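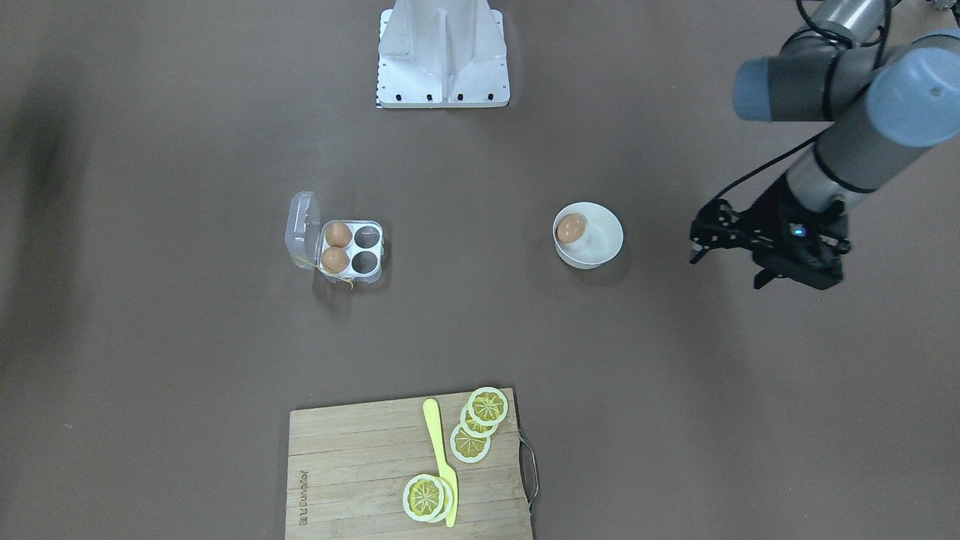 Unit 7: Flashing and Drainage at Window Openings

Course notes, Residential Envelope stream. Prepared by Hilkka Kemppainen, with amendments by Radek Kuruc.

These notes cover rough opening preparation, sill pans, head flashings and sealant joints for flanged windows in wood-frame walls. Box windows and curtain wall are dealt with in Unit 9. Students should have read the Unit 6 notes on water-resistive barriers (WRB) and be able to read a wall section at 1:5.

7.1 Terms used

Rough opening: the framed hole, measured stud to stud and sill plate to underside of lintel.

Sill pan: a waterproof tray formed on the rough sill, with end dams and a back dam, draining to the exterior face of the WRB.

Back dam: the upstand at the interior edge of the sill pan. It may be a separate wood or metal angle, or may be formed by sloping the sill.

Head flashing: a sheet metal flashing above the window, with an upstand behind the WRB, a sloped leg and a hemmed drip edge.

Nailing flange: the perimeter fin on the window unit. The flange is a fastening component. It is not counted as a drainage plane in this course.

First and second planes of protection: the cladding and its joints; the WRB and its flashings, respectively.

7.2 Design assumption

All details in this unit assume that the window will leak at some point in its service life. The usual paths are the mitred corners of the frame, the coupling mullion between paired units, and the glazing pocket where drain holes have been blocked. Water from any of these paths lands on the rough sill. The detail is acceptable if that water is collected and discharged to the drained cavity without reaching framing, insulation or interior finishes.

It follows that the bottom flange is never sealed to the wall. Sealing the bottom flange closes the only outlet of the sill pan. Marks are deducted for this in every assignment in which it appears, including where the rest of the drawing is correct.

7.3 Sequence

Lapping order governs the sequence. Each layer is lapped over the one below it. The numbering corresponds to Detail Sheet D-7.

1. Check the rough opening for size, level and plumb. Correct the framing before any membrane is applied. Shimming over membrane to correct a badly framed sill leaves a cold joint under the shims.

2. Form the slope at the rough sill. A tapered wood shim (bevelled siding is commonly used) gives a consistent fall to the exterior. The minimum slope for this course is 6%.

3. Install the back dam. Where the window frame bears on the dam, confirm that the interior trim depth allows for it.

4. Apply the sill membrane. It runs the full width of the sill, up each jamb a minimum of 150 mm, and over the exterior face. Corners are patched with a flexible piece or a preformed corner. A straight cut at the corner, left unpatched, is a pinhole at the lowest point of the assembly.

5. Apply jamb membranes, lapping over the sill upturns.

6. Cut the WRB at the head and fold it up temporarily. Apply the head membrane over the jamb membranes.

7. Set the window on intermittent shims. Shims sit under the load points given by the window manufacturer and are spaced so that water can pass between them.

8. Fasten and seal the jamb and head flanges. Leave the sill flange open.

9. Install the head flashing with end dams, extending past the frame on both sides. Fold the WRB down over the upstand and tape the diagonal cuts.

10. From the interior, install backer rod and sealant around the full perimeter, continuous with the back dam. This joint is the air seal.

Steps 9 and 10 may be done in either order. Steps 4 to 6 may not.

7.4 The interior air seal

Drainage depends on the air seal. If air can move inward through the joint between frame and rough opening, a pressure difference exists across the sill pan and water may be carried over the back dam against gravity. With a continuous interior seal, the cavity around the frame sits close to exterior pressure and water drains freely.

Low-expansion foam is acceptable as insulation in the gap at jambs and head. At the sill, foam must be held back so that the drainage path stays open. Foam alone is not accepted as the air seal in course drawings.

7.5 Integration with cladding

Cladding at the jambs terminates in a J-trim or against a trim board, with a gap for movement. Vinyl cladding is cut short in the receiver to allow for thermal expansion; fibre cement is held off the trim and the joint is either sealed or backed with flashing, according to the manufacturer's instructions.

At the head, the cladding is held 10 mm clear of the sloped leg of the flashing. The gap is left unsealed. Caulking it traps water that has run down the WRB and is a frequent defect on re-clad houses, often added by the owner or a painter some years later.

At the sill, the first course below the window must not block the outlet. Where strapping is used, the horizontal piece under the sill is cut back from the studs or vented.

7.6 Worked case: Stekdale

The Stekdale house is a two-storey, re-clad in fibre cement over strapping. After two winters, staining appeared on the drywall below a paired unit on the east elevation. Radek Kuruc carried out the opening-up in July.

Findings:

— Sill membrane present and in good condition, but laid on a level sill without a back dam.
— Sill flange bedded in a continuous bead of sealant.
— No interior air seal at the sill. Fibreglass batt stuffed in the gap.
— Open joint at the foot of the coupling mullion.

The mullion joint admitted the water. It is a window defect and, taken alone, would have been harmless with a drained sill. The repair contractor, Trerham, removed and reset the unit with a sloped sill, a 25 mm angle as back dam, and an open sill flange. The mullion joint was resealed at the same time. The cost of the reset was $800 for labour, excluding cladding removal, which was billed under a separate item.

Compare the Van Dusen case on the following detail sheet, where the sill was sound and the leak entered at a head flashing without end dams. The staining pattern on the interior was nearly identical. Interior staining does not locate the point of entry.

7.7 Drawing assignment

Draw a vertical section at the sill and at the head, and a plan section at the jamb, for the Miteretti window schedule, type W2. Scale 1:5. The wall is 38 x 140 studs, sheathing, WRB, 19 mm strapping and fibre cement. Show and label every membrane with its lap direction. Indicate the air barrier as a continuous heavy line through all three sections; if the line cannot be drawn without lifting the pen, revise the detail before submitting.

Hand drawings are accepted. Submit to the drawer outside Room 109 by 4:30 p.m. on the due date in the unit schedule. Late drawings are reviewed but not graded.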